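Convert the Empty Offices, but Start With the Pipes

The city wants the old Gisex building turned into apartments, and I think it should happen. The plan calls for 157 units on nine floors that have sat dark since the company left. My complaint is with the order of the work. 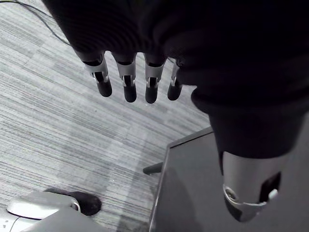 Four fingers with black tips.

Office floors were built with one bank of restrooms near the elevators. Apartments need a bathroom and a kitchen each, and that means new drain lines through slabs poured for desks and filing cabinets. The current budget treats this as a detail. Most of the public presentation in September went to the lobby and the roof deck.
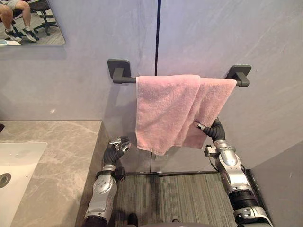
We have seen how that goes. At Plalell, the smaller conversion across the river, the fronts were finished first and the plumbing was redrawn twice. Fifty families on the waiting list were told to wait another year. The building looks good from the street - I will give it that.
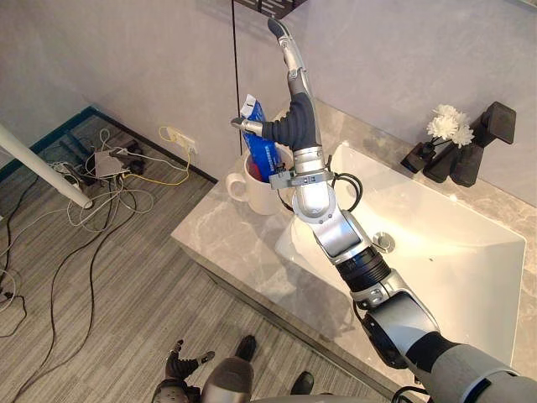
Photo: Cimano

A better plan would open up two floors now, run the risers, and price the rest from what the crews find. It would also drop the minimum unit size a little and put the bathrooms back to back. That is dull work and it makes for poor renderings, but it decides what the rents will be.

The council votes on the permit next month. It should approve the conversion and hold back the lobby money until the plumbing survey is done.

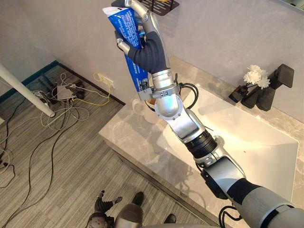

A blue tube in a gloved hand.

Related
Barua Yards: who pays for the parking?
Why 3,000 permits are still waiting
Plalell, one year on

Last updated January 18, 2026
Contact | Copyright Cimano | Back to top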